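I finally made it to the Lodance open day last Wednesday, and I'm so glad I dragged myself out in the cold! They had the doors open to anybody who'd signed up (44 of us in my group), and I planted myself by the table where a robot arm was working with a bunch of red tulips. I could have stayed all afternoon – my feet disagreed.

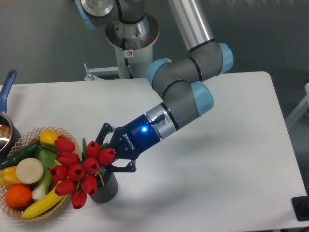

Gunhild Grímsdóttir would have liked to see it try real groceries straight from the store, bruises and all, and she told the demo crew so. They said to come back in July, when the Hokia team plans a longer session.

I asked way too many questions myself, mostly about how you pick the right grip for something soft like a stem and then something hard like a pot. Kwok-wai Fu was very patient with me and drew the whole thing on the back of my parking stub (which I still have, if anyone wants a copy).

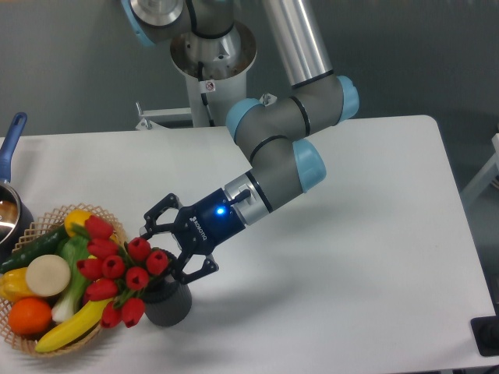 Tulips, vase and gripper at the Lodance open day.

Sign-up for July goes through Swati at the front desk, and there are 100 spots – bring a friend!

Questions? Write to the newsletter desk | © 2026 Tritov | Back to top
This site uses cookies. Accept | Settings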